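I bought the Undden shelf unit in June, after the old pantry shelf let go of 3 jars of beets at one in the morning. My standards were low. I wanted boards that stayed horizontal and a price I could say out loud at home. The Undden cost $293, and I have said it out loud once.

Aasen sells it as "an evening's calm work." My evening began at five and ended well after the neighbors had stopped being polite about the hammering. The instructions have no words, only a cheerful little figure who owns more arms than I do. Step 5 shows him holding two side panels and a top while smiling. I used a laundry basket, my knee and some language.

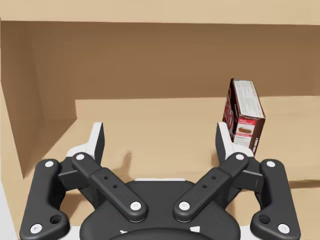
**STORAGE & PANTRY**

Once it's up, though, it's up. I leaned on it, then I leaned on it with intent, and it didn't sway. The boards haven't sagged under canned tomatoes, which is more than I can say for the Lurnbridge unit I had before (the one with the beets). That one cost half as much and lasted until I put food on it.

Depth is my main complaint. Things pushed to the back enter a kind of retirement. I found crackers in there that I had already replaced twice. If you cook for a crowd you'll be glad of the room, and if you cook for yourself you'll end up keeping a flashlight in the kitchen, as I now do.

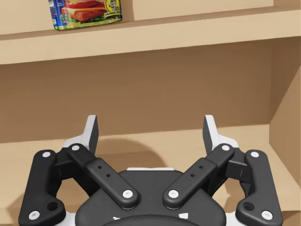

The other complaint is the finish, which takes a ring from a wet mug faster than any surface I've owned. Aasen suggests oiling it. They also happen to sell the oil. I used the stuff I had left over from a cutting board and it looks fine.

I did price the Alik before buying. It's lovely, it has soft corners, and it costs $915, so the soup would be living better than I do.

Four stars for the Undden. I took one off for step 5.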